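Landlord wants the workshop floor "returned to original condition." How?

Posted 22nd June in Renting & Leases

I rent a unit in the Ruvside building and my lease is up in 9 weeks. The floor is old speckled tile, and over the years I have dragged everything I own across it at least twice. The landlord now says the deposit ($300, so we are not talking about a yacht) depends on the floor going back to "original condition." The original condition was filthy. I have one picture from move-in day, and it is mostly my thumb. Do I have to strip and wax the whole thing, or is a good mopping enough?

TundisTenant

Afonso Serrano

Read the lease before you buy anything. Mine at the Ramalho building had the same phrase in the email and a different one in the paperwork, which said "reasonable wear excepted." Scuffs from ordinary use are usually wear. A gouge from a filing cabinet is usually yours, and so is the mystery stain, even if you inherited it.

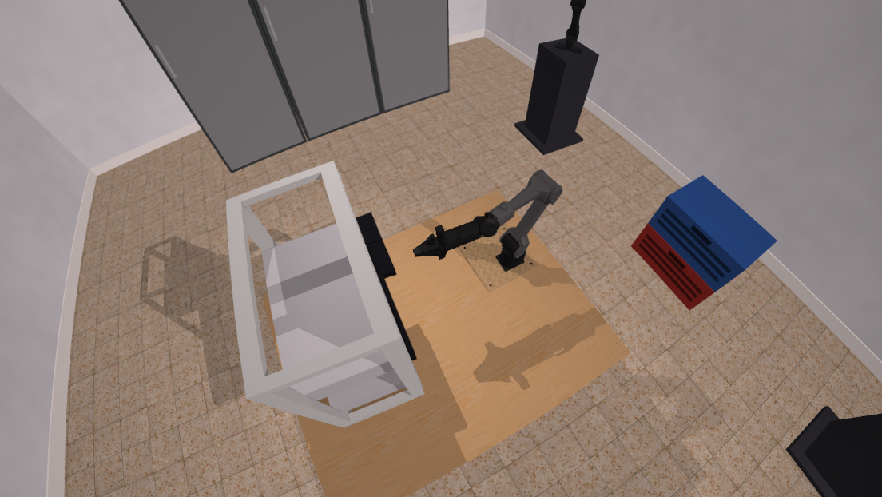 Then write to the landlord and ask what they mean, in plain words. Do they want it swept, mopped or waxed? Get the answer by email. A man who was very firm on the phone tends to become vague when asked to type it out.

For the cleaning itself, start with warm water and a neutral floor cleaner, and try a corner first. Rubber marks often come up with a white pad and some patience. I did 3 passes and lost all feeling in one knee, but I got my money back, minus $100 for a door I still say was like that.

rotus_fan

just mop it

MarblesAndGrout

Mopping is fine if the old wax is still good. If it has gone yellow, you'd need to strip it, and please find out what the tile is before you go near it with a machine. Some older floor tile has asbestos in it and should not be sanded or scraped dry by anyone hoping to save a deposit. Ask the landlord for the records. Also take pictures when you finish, this time without the thumb.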